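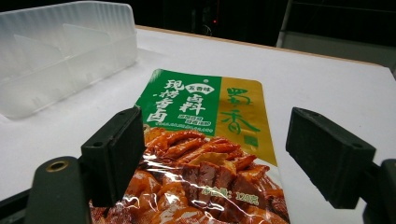 I put off buying a slow cooker for years. My mother had one with a brown glass lid and everything that came out of it tasted like the same wet Tuesday stew, so I figured I knew all I needed to know. Then my oven quit in the middle of a heat wave and I ordered the Tulter 6-quart, mostly out of spite.

I've had it 12 weeks now and used it a lot more than I thought I would, so here goes.

First, the size. Six quarts sounds huge, and it is if you live alone, but I cook for four and it's just right for a pork shoulder plus a few eggs tucked around the sides. It takes up a good chunk of counter though - measure before you buy, please. Mine only fits under the cabinets with the lid off, so I have to slide it out every time I want to peek (and I peek, I know you're not supposed to).

The pot itself is ceramic and heavy. It washes up fine, even after soy sauce and rock sugar had been sitting in it for 8 hours. The lid is another story. There's a little rubber ring around the edge that holds on to smells like crazy. I did a big batch of five-spice chicken legs in the second week and my oatmeal tasted of star anise for days! Baking soda and a night on the windowsill mostly fixed it.

Braising is where it shines. Low heat, ready-mixed spices, ginger, a splash of wine, and you can go do your laundry and come home to a house that smells amazing. Tofu and hard-boiled eggs come out best if you let them sit in the liquid after it shuts off. Beans were so-so. Mine stayed firm on low and I had to finish them on high, which made dinner late and everybody cranky.

What I don't like: the beep. It's loud, it goes off when the timer ends, and I can't find a way to turn it down. The cord is short too. And the "warm" setting runs hotter than I'd call warm, so anything saucy gets thick around the edges if you forget it.

I looked at the Groria before this one. Nice lid clips, but it cost 28 dollars more and I couldn't see where the money went. My sister has the old Olmedo and swears by it, but hers has a plain dial and no timer, and I'd forget it was on.

Would I buy the Tulter again? Yep, as long as it was on sale. I'm trying a whole duck in September and I'll update this if it goes badly.

Comments

noodlemom: The beep!! I put a dish towel over mine and it helps a little.

pat_in_the_kitchen: Did you try soaking the beans overnight? Mine come out soft on low if I do.

gravyboat: Mine is the Sarska and the lid ring has the same smell problem. I ended up buying a spare ring just for oatmeal.

Recent posts

My rice cooker, one year later
Cheap knives I'd buy again
What to do with leftover braising liquid
A toaster I sent back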